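2026-04-16
Sorting rig, left arm dropping out mid-reach

Right, I think we have it! Writing this down while it's fresh, with all the wrong turns left in so that Endang doesn't have to repeat them.

Where we were last night: the brick sort on the Duron pair would run nicely for a while, then the left arm would stop dead partway through a reach with the gripper still open. No bang, no wobble. The right arm carried on with its own job as if it were alone in the world, which is the bit I don't like at all. More on that further down. The log gave fault 61 every time, "joint reply late", and the Drevus box that sits between the arms and the PC showed its amber light and wanted a full power cycle before it would talk again.

Wrong turn one was heat. I was sure of this one. Thư ran the left arm back and forth with no bricks for the length of her lunch and the elbow joint never got past 28 degrees, so that's that. Lovely flat line, I've pinned the plot up anyway.

Wrong turn two was my own code. I'd changed the way the planner picks which brick goes to which hand, and the faults started the same afternoon, so naturally I blamed myself and rolled it back. Still faulted on the old version, on the second brick. The change is back in now and I'm keeping it, because the handover between arms is so much smoother with it. Do have a look if you haven't seen it run.

Then Endang said the thing that cracked it, which was to stop looking at when it faults and look at where. Obvious once said. I pulled the joint positions out of the last 376 reaches and coloured the failed ones. Every single one sits in the same patch of table, where the left arm comes in low and the wrist is rolled towards the middle. Fault count 9, and not one outside that patch. I may have shouted.

So this morning I left the bins where they were, put out a red brick and a green one, and stepped the arms through it at crawl speed. 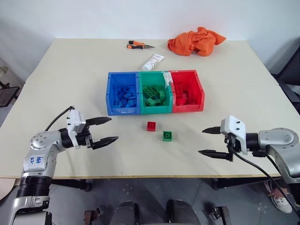 Both grippers open, red and green 2x2s waiting in front of the bins. Left gripper cable looping up off the arm.

The loop is the culprit. With the wrist rolled, the cable has to turn tightly where it goes into the gripper housing, and at the end of the roll it's taking a pull. I held the arm in the bad pose and moved the cable by hand a few millimetres (hold-to-run pressed by Thư the whole time, fingers well clear of the jaws) and got fault 61 on demand. Let go, power cycle, did it again, fault 61 again. Five times out of five. I can't tell you how pleasing it is to have a fault you can switch on like a lamp!

Unplugged it and buzzed it through with the meter. One of the two data wires goes open when the cable is bent hard right behind the plug. Outer jacket looks perfect, you would never spot it by eye. The right arm's cable hangs down instead of looping up and reads fine however I bend it. I did that one twice to be sure.

What we did: fitted the spare cable from the Flerkico drawer, which is a bit longer, and clipped it further back along the arm so that the roll is shared over a good length of cable and not all taken at the plug. Ran the bad patch on repeat at full speed until the coffee was gone. Clean. It still needs an overnight run before I'd call it mended.

Now the part I don't like. When the left arm faults, the right arm should stop as well. They share a table, and one of them can be sitting dead in the middle of it while the other goes swinging past to a bin. We got away with it because the faults all happened low and near the middle front. The stop button does kill both, checked it three times today, but a joint fault on one side only stops that side. Thư found the setting: the two arms are in separate stop groups on the Drevus, and it looks as though they went back that way when we reloaded the settings last July. She has put them in one group. Pulled the left plug on purpose with both arms moving, from behind the line, and the right one froze straight away. Good.

Rule from today, please all of us: after any reload of the Drevus settings, do the pulled-plug test on each side before running both arms together. I've written it on the card by the power switch.

Still to do
- Overnight run on the new cable, bad patch included. Me.
- Pulled-plug test on the right side, we only did the left. Thư, tomorrow first thing.
- Order two more cables. Teoh do a more bendy one with the same plug, worth a try on the left arm. Endang has the part number.
- Log the stop groups at start-up so we can see if they change again.
- Old cable is in the tray with red tape on it. Please don't bin it, I want to cut it open!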